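Print this thread | E-mail to a friend

Staline app bank: anyone moved their main account?
Posted 11/19/22 by trallell_fan

I've had the card six months, only for coffees and trains, but now they've been turned down for a full licence I'm a bit twitchy. Wages in or not?

duanbridge wrote:
Not a chance! E-money only, so your cash isn't covered like it would be at a proper bank. I went back to Wandard.

pennyjar2 wrote:
Bit harsh. They have to keep customers' money separate, and Wandard took three weeks to open my account (three!!).

duanbridge wrote:
Separate isn't the same as insured, though.
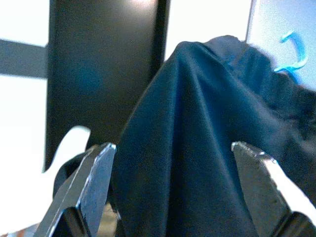

trallell_fan wrote:
Right, so I'll leave a small float on the card and keep my wages where they are till they reapply in December. Does the two per cent pot still pay out if I do that?

This site uses cookies. Accept | Settings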